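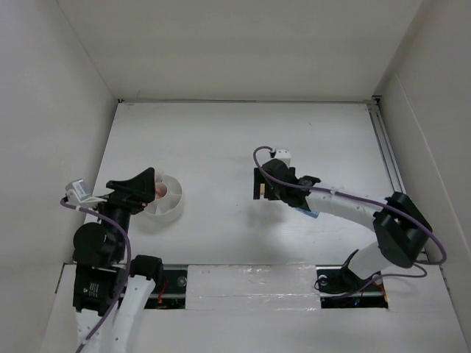
Getting marks off white surfaces: what I'd bother with

Every spring the same advice does the rounds. Bicarb and vinegar, mixed to a paste, lifts anything off anything. I have tried it on melamine shelves, painted boards and the inside of a larder cupboard, and I remain unconvinced. The fizz looks busy. Once it stops you have slightly salty water and a lot of white grit to rinse out of the corners.

Try this first: a cloth wrung out in warm water with a small squirt of washing-up liquid. Wipe, wait a minute, wipe again. That shifts most of what people buy sprays for. Dry it afterwards or you'll get streaks and blame the soap.

Melamine sponges do work, I'll give them that, but they work by sanding. On a gloss finish you can end up with a dull patch that shows every time the light comes in sideways. Test one inside a door. Hauwa Wike wrote in to say she has used them on her Larkau worktop for years with no harm done. Perhaps. I'd want to see it next to a new one.

Pencil: an ordinary rubber, a clean one.

Biro: surgical spirit on a cotton bud, window open, no flames about. Dab and lift. If you rub, you get a larger, paler stain. Keep it off painted wood, where it may take the paint too.

Yellowing: probably not dirt. Old white paint yellows in dark cupboards and no amount of scrubbing will bring it back. Repaint or live with it.

Seams where a panel meets the base are where the muck gathers. An old toothbrush gets in there. So does a wooden skewer with a bit of damp rag over the point. I've seen a special seam tool in the Hukbridge market for 8 pounds and it looked very much like a toothbrush.

As for wax polish to "seal" a white board against future stains, I gave one shelf two coats in February and left its neighbour bare. By summer both had tea rings, and the waxed one had fluff stuck to it as well.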